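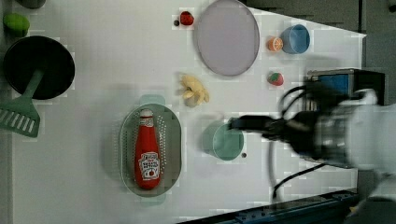 Bernadette Fitzsimmons wrote in after my last column to say that her mother was promised a robot to do the washing-up in the sixties, and that she herself is now past sixty and still has her hands in the bowl every night. Could I please tell her, she asked, whether to bother waiting or just buy better gloves?

Buy the gloves, Bernadette. Get the long ones with the cotton lining. But I don't want to leave it there, as I've spent far too many evenings this year reading about these things and I've come round to a slightly more cheerful view than the one I had in March, when I wrote that I'd see a robot clear a table about the same time I saw a pig clear a hedge. (I had 1043 emails about that column, a good many of them from people who keep pigs.)

So, clearing a table. It sounds like nothing. You do it while talking, while half listening to the radio, while cross with somebody. Think what's on it, though. A frying pan with a slotted spatula lying across it, a couple of cups, a big plate, half an orange, a banana, strawberries, a ketchup bottle that has ended up in the colander. Every one of those wants holding in a different way. The pan is heavy at one end and the strawberry is a thing you can ruin by looking at it. A cup standing the right way up is easy enough to get hold of, I grant you, but has it got tea in it? My hand knows before it lifts. I've no idea how you'd teach that to a pair of metal fingers, and from what I can gather the people whose job it is find it pretty hard going too.

And that's only the picking up! Then there's the deciding. The banana goes back in the bowl unless it's gone over. The half orange gets wrapped, or eaten standing at the sink. The ketchup goes in the fridge in my house and in the cupboard in my sister's, and we have had words about it. A robot that can move a bottle from one place to another is clever, but which place? Somebody has to tell it, and in my family you'd need a solicitor present.

Factories are a different story, or so I'd always believed. My friend Judit Kozma spent years on the packing line at Clekier, and she set me straight on that over lunch. The machines there were marvellous, she said, as long as every box turned up facing the same way. One box on its side and the whole line stopped until a person came and tipped it back up. She was quite often that person. They brought in a newer arm before she left, one that could look at the boxes and work out how they were lying, and she says it managed the crooked ones most of the time and was slow as treacle about it. She rather liked it. She still wouldn't have left it alone over a lunch break.

That "most of the time" is where I get stuck with the home version. If a machine drops one cup in a hundred, that might look lovely in a report. In my kitchen it means I'm out of cups by Easter, and two of them were my gran's. I don't mind a bit of slowness. I'd happily go to bed and let the thing potter about until breakfast, provided it didn't hum. But I'd want to sleep, and I don't think I would yet – I'd be lying there listening for the crash.

Yolanda Ostrowski, who reads these columns before I send them in and is usually right, thinks I'm being unfair. Her point is that we never asked the washing machine to do laundry the way we did it. We changed our clothes, our powder and half our kitchens to suit it, and we'll do the same again. We'll have plates with a rim that's easy to grip and cups that don't mind a knock, and in a few years we'll forget that we ever chose them for the robot's sake. She may well have something there. I did buy a different sort of rug for the vacuum, now I come to think of it, and I told everyone it was for the colour.

What has changed my mind a little is that the work being tried these days is proper, messy, ordinary stuff. It used to be all dancing and backflips, and I can't say I've ever needed a backflip doing. Fruit and pans and sauce bottles on the one table is much nearer to my actual life. I'd put up with a lot of fumbling from something that was honestly having a go at that, which is more or less how I treated my sons.

I'd pay good money today for a machine that only did the pans, mind you. It could leave me the strawberries.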